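Juvivside opens its Deslow repair bench to independent computer refurbishers

Kit pairs a two-finger robot arm with printed parts holders for the fiddly work inside desktop machines

December

Juvivside is very pleased to announce that Deslow, the bench kit our team has been building and rebuilding for longer than we like to admit, can now be ordered by independent refurbishing shops, school district IT departments and anybody else who spends a good part of the week with their hands inside old desktop computers.

Deslow comes with a slotted aluminum work surface, a robot arm with a two-finger gripper, and a set of 3D-printed fixtures that hold hard drives, processors and memory where the arm can find them. Shops can move things along the slots to suit their own cases, and we hope they will, as the people who tried the kit early on all ended up with layouts we hadn't thought of.

The first 13 kits went to Gostutach, a refurbishing shop that was kind enough to put up with our visits and our many questions. "We take in batches of 50 office towers at a time, and they are all a little different, even when the label says they aren't," said Bořivoj Štefanec, who runs the shop floor there. "I wanted something my people could set up themselves after lunch without calling anyone. We got there, with some grumbling, and now they argue over who gets the bench by the window."

The fixtures were drawn up with help from our friends at Begović, and the print files are included with every kit, so a shop that breaks a holder can simply make another.

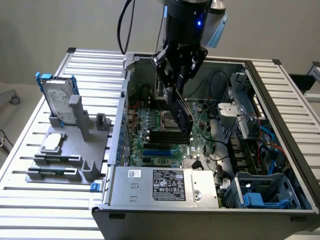 Aldana Ulloa
Product Lead, Deslow

With the tower on its side and the panel off, the arm comes down from overhead to the row of memory slots, while a drive on its blue rails, a processor and two memory modules sit in the fixture next to the case.

Orders are open now, with 25 kits set aside for the first round. Each one includes two days of training at the customer's own shop, and Aldana and her team will gladly talk through bench space, case sizes and anything else on your mind before you decide. Please write to the Deslow desk at Juvivside to arrange a call or a visit.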